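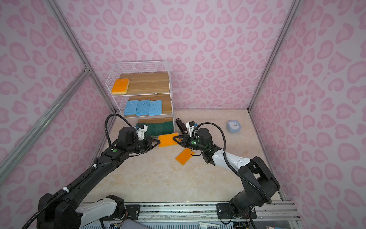 1/6ページ

双腕セルのハンド間受け渡し、左グリッパの保持ずれ

1:gilta_r
左右のグリッパでスポンジを受け渡す工程の調整中。棚の上段がオレンジ、中段が青のセルローススポンジ、下段が深緑の研磨パッド。青は問題なし。オレンジだけ、右が開いた直後に左の爪の中で傾く。
受け渡し時の重なり待ちは800 ms。把持力は左右とも同値。どこから見るべきか。

2:Lanz
把持力より先に手先カメラのブラケット。締結が緩むと画像側の原点がずれ、掴む位置も毎回変わる。増し締め後にハンドアイ校正をやり直すこと。

3:brorkora30
>>2
校正ずれなら青でも出るはず。材料の硬さの差だと思う。オレンジは黄色の研磨層が付いているので、両側の爪で潰れ方が違う。左の閉じ量を減らして様子を見ては。

4:gilta_r
ブラケットのねじは左右とも緩みなし。校正の残差も前回と同じ。閉じ量はこれから変える。

5:skinner_d
ケーブルも確認を。うちのセルは腕に沿わせたループが短く、手首を回した端で引っ張られて姿勢が戻されていた。ループを30 mm伸ばして収まった。

6:Lanz
>>3
青で出ないのは姿勢が違うだけかもしれない。青は立てて並べてある。オレンジは寝かせて置いてあるから、取り出しの手首角が別になる。同じ角度で比べないと材料の話にはできない。

7:brorkora30
>>6
比較条件の件は同意。ただ校正のやり直しを先にする理由にはならない。半日つぶれる。

8:gilta_r
結果。
・閉じ量を減らす:傾きは減るが落下が出る。不採用
・青をオレンジと同じ手首角で渡す:傾く
・左のケーブルループを延長:青、オレンジとも傾かない
手首角が大きいときに左のケーブルが張っていた。閉じ量は元の値に戻した。

9:Lanz
レールの取付板も見ておいたほうがいい。張った状態で回していたなら根元側にも荷重が来ている。

10:gilta_r
>>9
9月の定期点検に入れる。締付トルクの記録は手順書の111番に追記予定。

11:brorkora30
材料説は撤回。ただ、爪のパッドは消耗品なので交換周期は決めておくべき。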